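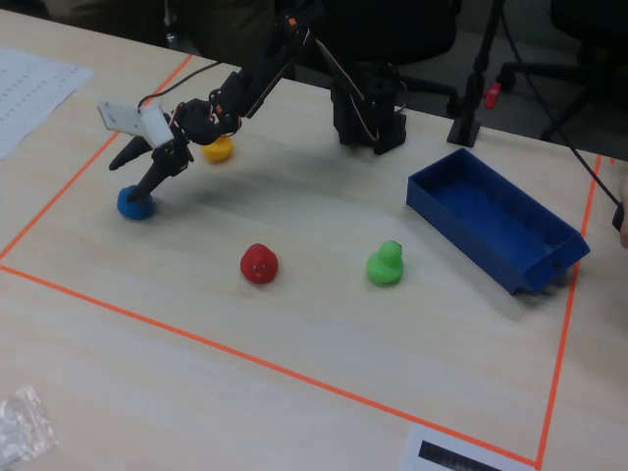 第3号 89頁

図1 明るいベージュ系の木目の天板と青い小物(ゴム製のアヒル)の色の対比

4. 天板の明度と小物の見つけやすさ

4.1 背景

住宅用の食卓や作業机では、明るい木目の天板が広く好まれている。部屋が広く見える、ほこりが目立ちにくいといった理由が挙げられることが多いが、机の上に置いた物の見え方について論じた資料は少ない。家具の選定では天板の色は床や壁との調和から決められ、その上で使われる物との関係は後回しになりやすい。Rana と Kawaguchi による予備的な聞き取りでも、購入時に「置く物の色」を考えたと答えた世帯はごくわずかであった。

一方、日常の困りごととしては、薬の包み、ボタン、眼鏡拭き、糸くずのような小さな物を机の上で見落とすという訴えが高齢の回答者を中心に繰り返し聞かれた。本節では、天板と小物の明度差および色相差が、見つけるまでの時間にどう関わるかを扱う。図1のように天板が淡い黄みを帯び、小物が青い場合は、色相の隔たりが大きい組み合わせにあたる。

4.2 方法

参加者は Dikosby 地区に住む成人84名である。天板には Odholm 社の見本板から、淡いベージュの木目、中間的な茶の木目、濃い茶の木目、無地の白を選んだ。小物は青、赤、生成り、薄茶に塗り分けた樹脂片とし、形による手がかりを減らすため輪郭をそろえた。

照明は天井灯と手元灯を併用し、天板面の照度を家庭の夕食時に近い条件から最大2000ルクスまで段階的に変えた。手元灯には Famo の調光式のものを用い、光源が直接目に入らない位置に固定した。参加者は椅子に座り、合図のあとで天板上の樹脂片を探し、見つけた時点で手元のボタンを押した。樹脂片の位置は試行ごとに変え、天板の縁に近い範囲は用いなかった。縁の影が手がかりになることが予備試行で分かっていたためである。

木目の向きは参加者から見て左右に流れるように統一した。木目が奥行き方向に流れる条件も検討したが、見本板の寸法の都合で今回は見送った。

4.3 結果

淡い木目の天板では、青い樹脂片が最も早く見つかり、赤がこれに続いた。生成りと薄茶は遅れ、とくに照度が低い条件で差が広がった。濃い茶の天板では順序が入れ替わり、生成りが最も早かった。無地の白では青と赤の差はほとんど認められず、薄茶も淡い木目の場合より早く見つかった。

照度を上げると全体に時間は短くなったが、淡い木目と薄茶の組み合わせでは改善の幅が小さかった。節や年輪の濃い部分が樹脂片と似た明るさになり、照度を上げても両者の差が開かなかったものと考えられる。実験後の自由回答にも「節かと思った」「模様に紛れた」という記述が複数あった。

年齢による差は、青と赤では小さく、薄茶で大きかった。眼鏡の有無による差は今回の条件では明確でなかった。

4.4 考察

淡い木目の天板は一様に物を見やすくするわけではなく、同系色の小物に対しては無地の白より不利になる。明度差だけで説明するなら、淡い木目と白は近い結果になるはずであるが、薄茶で両者が分かれたことから、木目の模様そのものの影響を考える必要がある。Kudo 式の模様指標を用いて見本板の濃淡の粗さを求めたところ、粗さの値が大きい板ほど薄茶の樹脂片を見つけるまでの時間が長い傾向があった。ただし板の種類が限られるため、関係の形までは定められない。

実用面では、天板を替えるより、受け皿や敷物で局所的に色の差をつくるほうが容易である。薬や裁縫用具のように落としやすく見落としやすい物については、青や紺の浅い皿を定位置に置く方法が考えられる。敷物を用いる場合は、光沢の強い素材を避けたい。手元灯の反射が樹脂片の輪郭を弱める例が、予備試行のビニール製の敷物で見られた。

なお、本実験の樹脂片は表面のつやを抑えたもので、日用品に多い半透明の物や金属の物は対象に含まない。これらは周囲の色を映すため、天板の影響がより複雑になると予想される。木目の向きの効果とあわせ、次節の追加実験で扱う。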